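De : Lucimara Bragança
À : liste rangement-atelier
Date : lundi 4 août 2025
Objet : Re: Les bacs, encore les bacs

Bonjour à toutes et à tous,

Je réponds dans le désordre, la chaleur n'aide pas.

Le message de vendredi disait :

> J'ai récupéré 20 bacs chez Lindgate, de trois modèles différents
> parce qu'ils n'avaient plus assez du même. Je propose qu'on
> trie par couleur et qu'on arrête de tout jeter dans le premier
> qui passe. Quelqu'un a une idée pour les trucs hauts ? Dans
> les Staseck, ça dépasse et ça m'agace.
> Et on met des étiquettes ou pas ?

Pour les étiquettes : oui, mais pas tout de suite. La dernière fois, on a étiqueté d'abord et trié ensuite, et il existe encore chez nous un bac « Divers 2 » qui contient exclusivement le contenu de « Divers 1 ». J'aimerais qu'on vive une semaine avec les bacs nus et qu'on regarde où les gens posent les choses quand on ne leur dit rien.

Pour les couleurs, je suis d'accord sur le principe. Bleu pour ce qui sert tous les jours, rouge pour ce qui attend d'être trié, blanc translucide pour ce qui peut dormir. Je sais que certains préfèrent l'inverse. Le rouge a l'avantage de se voir de loin, et un bac qui attend doit faire un peu honte, sinon il attend jusqu'à Noël.

Reste la question des trucs hauts. Les cylindres noirs, par exemple, logent debout dans le rouge, sauf que le plus grand dépasse du bord, ce qui interdit d'empiler quoi que ce soit dessus. On peut le coucher, mais il prend alors la place de ses voisins.

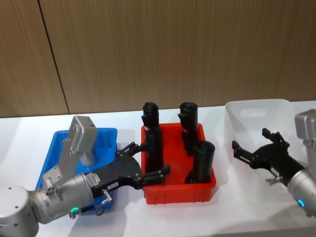 Je serais donc d'avis de passer tout ce qui dépasse dans le translucide, plus haut que les deux autres, et dont la découpe arrondie fait une poignée très correcte. Dhillon m'objecte que le blanc est censé être le bac des choses qui dorment et que mon système aura tenu trois jours. C'est exact. Je propose une exception – les grands vont dans le blanc, même réveillés – et je m'engage à ne pas en demander une deuxième avant la fin du mois d'août.

Autre point : le couvercle. Les bacs sont arrivés sans. Goto les vend à part, par lots de 6, et le lot ne va que sur un seul des trois modèles. J'ai demandé lequel, on m'a répondu « le standard ». Si quelqu'un sait lequel de nos bacs se considère comme standard, qu'il m'écrive avant que je passe commande.

Enfin, merci de ne pas emboîter les bacs vides les uns dans les autres de modèles différents. Ça rentre très bien. Ça ne ressort pas. J'y ai laissé une bonne partie de ma matinée et un ongle.

Je passe mercredi en fin de journée pour vider le rouge, s'il y a des amateurs.

Bonne semaine,
Lucimara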